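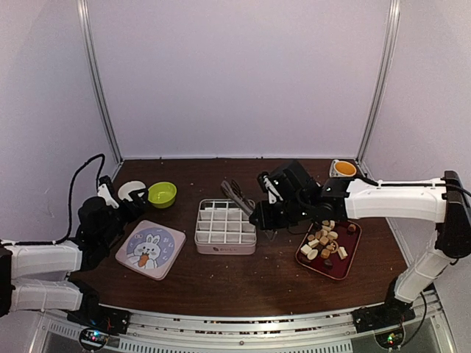
Dark wood top, crumbs and all.

**Oil or poly on a dark wood tabletop?**

**mudroom_9**

Moved to Londura in March, bought a used dining table for 81 bucks. Dark brown, solid top I think, legs are junk. Want to refinish the top before my sister's family comes to stay. Seller said it had "some oil" on it. Seller did not know which oil.

Kids eat at this thing, so it'll get wiped down a lot. Do I go back over it with oil or sand and use a poly? Drirkow hardware has Tak oil for 16 a can and that's about all they stock. Never done either one. Also how long till I can put plates on it?

**gravelpie**

Poly. Oil is a pain. done

**slowbenchtop**

Disagree, oil is fine if you dont mind redoing it. First find out whats on there. Drop of water on the top, wait ten minutes. Beads up = there's still a finish. Soaks in = pretty bare, you can oil right after cleaning. Mineral spirits on a rag, let it flash off, sand with the grain, stop at 200 or so. Going finer than that gets you nothing on a table.
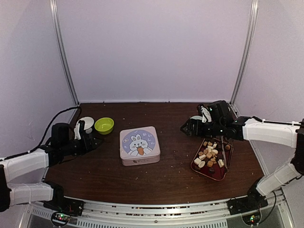

Thin coats whichever way you go. Wipe it on, wait, wipe it ALL off, next day do it again. Three coats for oil, and get the underside too or the board can cup on you. If the table's going against a wall, think about the gap at the back before you finish - a thin light strip along that seam with little fasteners every so often, like the one there, keeps the crumbs from going down behind. Finish the back edge first, you wont get a brush in later.

Oil rags go outside, flat, till they're stiff. Don't ball them up in the trash, they can catch fire.

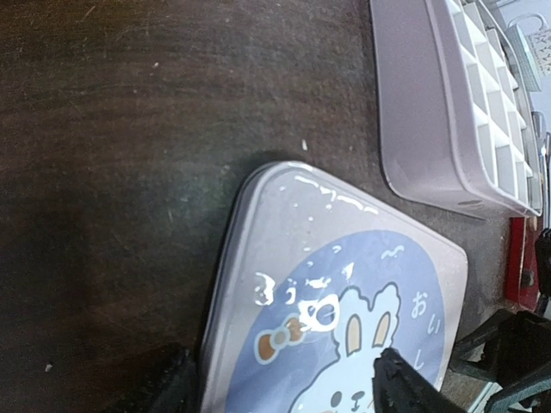

Plates, give it a week, longer if the room is cold. Hot pans never, use a trivet. I used Skurnex poly on a desk once and it looked like plastic, but it's been wiped every day for years and hasnt changed. So if the kids are realy messy, gravelpie has a point.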